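Skallutlow Keepers - match notes for amateur football goalkeepers

Version of July 22, 2019

What is in the data

Skallutlow Keepers is a table of 1,699 shots on goal, written down by hand at amateur football matches. Each row is one shot. We recorded 114 matches, and in every match both goalkeepers are included. Penalties in a shootout are not included, penalties during play are.

Files

shots.csv - one row for each shot
keepers.csv - one row for each goalkeeper, with a code in place of the name
matches.csv - ground, pitch type, weather, final score

Columns in shots.csv

match_id, minute, keeper_code, distance, foot_or_head, result, rebound, note

The column "result" can be saved, held, goal, post or wide. "Saved" means the keeper touched the ball and did not keep it. In the first season we used only one word for both cases, so please be careful when you compare the seasons. The column "minute" is empty for the matches at Clandthorpe before January, as the sheets had no place for it.

How the notes were made

Two persons watched each match and wrote separately. After the match they sat together at the club room in Turcotte and compared the sheets. When they did not agree, Sorcha Ó Briain made the decision, and the row has the word "decided" in the note. Distance was judged by eye from the side line and it is given in meters.

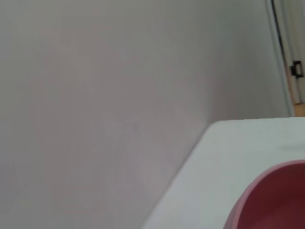
Wall and door, indoors.

Toshio Aoki typed the sheets into the computer and Rosaire Fehr checked 400 rows against the paper. The mistakes he found are corrected in this version. The other rows were not checked a second time.

Known problems

Keeper K2 changed club during the season and has the same code in both clubs. Shots in heavy rain are probably too few - the paper got wet and some lines could not be read.

Use

Free for study and for coaching. Please do not try to find out who the keepers are, many of them are young players. Questions and corrections go to Erhan Bozkurt or Bernardo Bettencourt.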